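Ticket 2898 – lunch preorder page drops the last item
Opened by: Amna Ghauri
Assigned: Gun-woo Cha
Status: waiting on Trirklow

Sun 18 April, Amna
Orders over 60 characters in the notes box lose their last line. Kitchen sheet prints fine otherwise. Tried two browsers, same thing. Sandwich orders worst hit, people write essays about mayo.

Gun-woo
Can't reproduce on the test site. Which menu items? Send whatever you've got.

Amna
Wrapped sandwich, basket option. Attached.

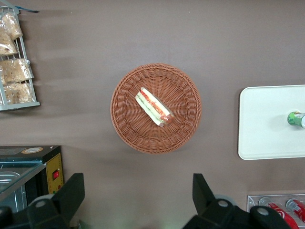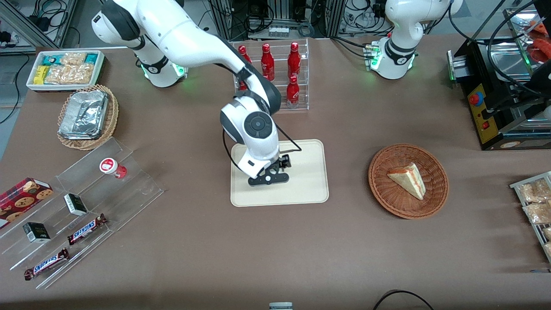
Update, Gun-woo
Got it now. Notes field was cut short when Polis moved the database – old limit was 200, new one is 60. Raised it back on test, saved a long note, all there. Live still needs Trirklow to run the change, they hold the login.

Also order 1617 shows twice in the export. Seperate bug, will open another ticket.

Amna
Ok. Told Evanthia to keep notes short til then. Any idea when?

Gun-woo
Chased them twice. No answer yet – will try Orhun's number next.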